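Grippers, Folding and Your Job: Questions I Keep Getting

I'm Veronika Antal, and I run the home folding crew at Pevby. We go into people's houses, wash what needs washing, fold it and put it away. Since February part of the crew has been folding with hand-held grippers for some of the visit, and the recordings go to Disham, the company building the folding arm we're supposed to get at the depot. I've answered the same questions in the van, in the break room and once through a bathroom door, so I'm putting them on one page. If yours is missing, there's an address near the bottom.

So what do we do with the grippers?

You fold. That's the whole job! You hold one in each hand, you squeeze, the fingers close, and you do with two blue pads what you'd normally do with ten fingers. Sweaters, leggings, towels, pillowcases, whatever is in the basket that day. The camera on each gripper sees what the gripper is doing, and the arm's software learns from that. You don't have to follow a script, and Disham has asked us more than once not to tidy up our habits for them. If you fold sleeves in first, fold sleeves in first.

We work on the bed, same as always. I know the training binder says "flat work surface" (the binder was written for the depot), but a made bed is where home folding happens and it's what the recordings should have in them.
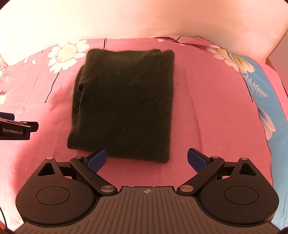
Photo: Meenakshi Mathur, Pevby home crew

Dark fuzzy knits are what I'd practice on last, by the way. They grab lint, they cling to themselves, and through a gripper you can't feel whether you've picked up one layer or two. Start with a dish towel. Dish towels are very forgiving.

Is the arm going to replace us?

I asked this in the first meeting, before the coffee was poured, so I'll tell you what I was told and then what I think.

What I was told: the arm goes in at the depot, on the bulk work, which means flat sheets and towels from the rental contracts. No home crew position is tied to it. That's in the letter we all got, and if you lost your letter, Ernő Kun in the office will print you another one.

What I think: the depot shift is going to look different. There are five people on evening towels right now and I don't believe it'll still be five when the arm is running well. Pevby has promised that anyone moved off towels gets first pick of home crew openings, at the same hourly rate, with paid training. I pushed for that one and I'm glad we got it in writing. Whether there'll be enough openings, I can't tell you. I've asked. When I get a number I'll put it on this page.

Am I training my own replacement?

Oof. Triin Uibo put it in exactly those words, and she's been folding longer than anyone here, so I didn't want to wave it off. In a way, yes, we're all putting some of what we know into the thing. That's why the recording hours are paid at a higher rate than regular folding, and why you can say no. Triin said no for the first several weeks, then tried it, then stopped again when her thumb got sore, and her schedule didn't change at any point. I watched for that.

Do I have to take part?

No. Sign-up is on the sheet by the door and you can cross your name off without telling me why. Two rules I'd like everyone to keep: don't sign up a coworker as a joke (Arwel), and if you're on the sheet for a visit, charge the grippers the night before.

How long is a recording session?

Almost 30 minutes with the grippers, then you put them down and finish by hand. Nobody should be stretching that to get through a big basket. Squeezing the handles uses muscles you don't use for ordinary folding, and it sneaks up on you when you're driving home. If your hands hurt, stop and write it in the log. A stopped session is paid in full.

My folds come out ugly with these things. Does that matter?

Mine too! For the recording, no, not one bit. Meenakshi asked the Disham people about it and they'd much sooner have an honest wobbly fold, including the part where you lose hold of the collar and go back for it. So don't delete your bad ones. The garment still has to go in the customer's drawer looking nice, of course, so refold it by hand afterward if you need to. That refolding time is paid, and please log it, because half of you don't.
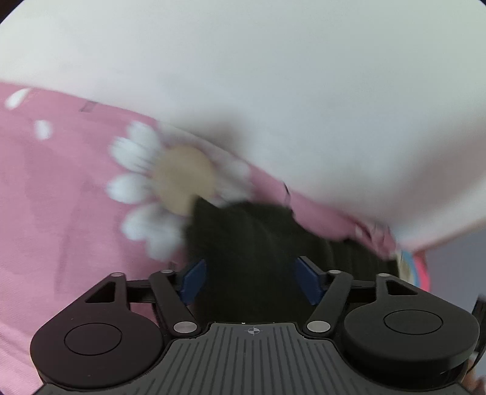
A black knit on the move, with the pink daisy print behind it.

Why does it take so much longer than by hand?

Because you're good at this with your hands and new at it with the grippers. Also, fingers do a bunch of things we never think about. You slide a fingertip under an edge, you pinch and roll, you smooth with your palm while the other hand holds the hem. A gripper can pinch and it can press, and you have to build everything else out of those. Arwel Maddocks has gotten quick by using the side of one pad to flatten the fold while the other pad holds it down. Ask him to show you, he loves being asked.

Will the slow folds count against my visit times?

They shouldn't, and for a while they did, which was a mess. The scheduling software (we use Celtis) saw long visits and started offering people fewer of them. Ernő found it, and recorded visits are now left out of the timing. If you think your hours dropped because of a recorded visit, bring me the week and I'll go through it with you line by line. We've fixed three of those already and paid the difference.

What does the camera pick up in the customer's home?

Mostly the bed, the clothes and the gripper itself, plus whatever wall or furniture happens to be close by. It's a wide view, so more gets in around the edges than you'd guess. Customers sign a consent form before the first recorded visit and they can pull out whenever they like. Turn mail face down, move family photos out of the way, and keep the grippers pointed at the bed. No recording in kids' rooms while kids are in them. If somebody walks in, stop, and mark the clip for deletion.

Does it record us talking?

The sound is switched off, and I made them show me. Sing all you want.

Can my supervisor use the clips to grade my work?

I'm the supervisor, and I can't open them. They go from the gripper to Disham without names on them. What I get is a monthly total, and the last one was 2,714 clips for the whole crew. I couldn't tell you who did which, and I wouldn't want to.

Which clothes should I pick?

A mix. Everybody reaches for T-shirts because they're easy, and we have more T-shirts than anyone will ever need. What's short right now is knitwear with some weight to it, ribbed stuff especially, and anything with a band or collar that has to be turned back on itself. 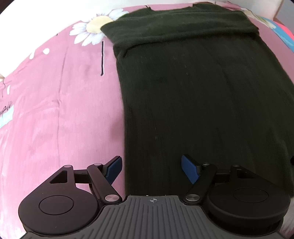 With long sleeves, get the garment flat before you start and take your time over the first fold, since a crooked one follows you all the way through. Set one pad down next to the garment and the other on it, check that you're over the edge you want, and only then squeeze. If the knit starts to pull, open up and let go. We pay for snags out of the crew budget and it isn't a big budget.

What happens to the customers' side of it? Do they get a discount?

They get a small credit for each recorded visit. A few have asked for the robot to come to the house, and I have to let them down gently: there's no robot coming to the house. There's me, or Triin, or whoever's on the sheet.

When does the arm arrive?

It was supposed to be here already. The Hajdu building needs its floor leveled first and the landlord and Pevby are still going back and forth over the bill. You'll hear at least six weeks before anything is plugged in, and the evening towel crew will hear before the rest of us do.

Will there be new jobs with it?

Two that I know of: someone to load the arm and sort out its mistakes, and someone to check folds at the far end. Both will be posted inside Pevby first. You won't need a technical background, you'll need to know what a decent fold looks like. I've asked for the pay bands and will add them when they come.

Who do I go to if something feels off?

Me first, if you're comfortable with that. Ernő if it's about pay or hours. If it's about me, go straight to Meenakshi, who is the crew rep and keeps things to herself. There's also the gray box by the lockers for notes without a name, and the page address is on the lid if you'd prefer to type. I empty the box before the morning vans go out at 7:15.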